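Ticket 2701: Loose cabling and power strip inside the arm's reach, Julstead bench

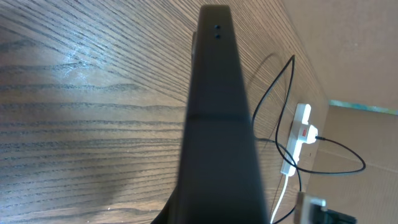 Page 1 of 3

Status: Closed
Queue: Cell safety and setup
Site: Julstead, wrist camera bench
Procedure: Brudus bench rules, section 4
Opened: 6th January

Reported problem

The pre-run check was stopped at the cabling step. The wrist view shows a white power strip on the wooden tabletop close to its edge, with an adapter plugged in near the middle. A thin black cable lies in loose loops between the gripper finger and the strip. It crosses over the strip, and another part of it goes out past the edge of the table and comes back to the adapter. There is one sharp bend in it.

No fault code. The arm was not released for motion. The operator asked whether section 4 applies to a temporary setup, as the wording only mentions "installed cells."

First reply from support

Yes, it applies. Section 4 covers any bench where the arm can be enabled, for however long. The word "installed" has caused this question before at Jorville and we will ask for it to be changed.

The parts of section 4 that matter for this ticket:

4.1 No power strip or adapter on the work surface inside the arm's reach. Mount it under the table or on the rear rail.
4.2 No free loops of cable on the work surface. Slack is coiled and tied outside the reach line.
4.3 No cable hanging over a table edge where a person or cart can catch it.
4.4 A cable with a tight bend is straightened and inspected before use. If the jacket is marked or the bend stays in, replace it.
4.5 The wrist view is saved before and after any change to cabling.

Please keep the arm disabled and do these in order. Cut power at the wall before touching the strip – the switch on the adapter side is not enough for this step.

Operator update 1

Power off at the wall. Strip moved to the rear rail and fixed with two clamps. Adapter now faces away from the table. Cable pulled out along its full length and laid on the floor to check it.

The bend did not come out by hand. No cut in the jacket that we could find, but it stays kinked when the cable is let go. Is it acceptable to leave it if the kink ends up outside the reach line?

Second reply from support

No. 4.4 does not depend on where the kink is. Tag the cable and take it out of use. Chiang stock has the same length with the same connector. Fit the new one and add strain relief within 7 cm of the connector.

Also confirm the reach line is taped on the table. Your saved view does not show one. It may be outside what the camera covers, but we can't sign off on that.

Operator update 2

New cable fitted, strain relief added. The reach line was never put down on this bench. Taped now, using the slow jog at the lowest speed to find the limits. Slack is tied under the table.

Ran the slow jog again through all 4 corner positions with one person at the stop button. No contact with any cable. The "after" view is saved with the run sheet.

One more note. The finger is close to the camera and hides a good part of the table, so a cable can run behind it and not be seen. We would like the check done from more than one arm position.

Resolution

Accepted. For this bench the cabling check is now done from 3 arm positions, with a walk around the table by the operator before enabling. The camera view supports the walk-around and does not replace it.

Wording change for section 4 sent to the Brudus rules owner: "installed cells" to become "any bench where the arm can be enabled – including temporary setups." Jorville has been told to use the new wording in the meantime.

Arm released for motion. Ticket closed. Reopen under the same number if the strip is moved again.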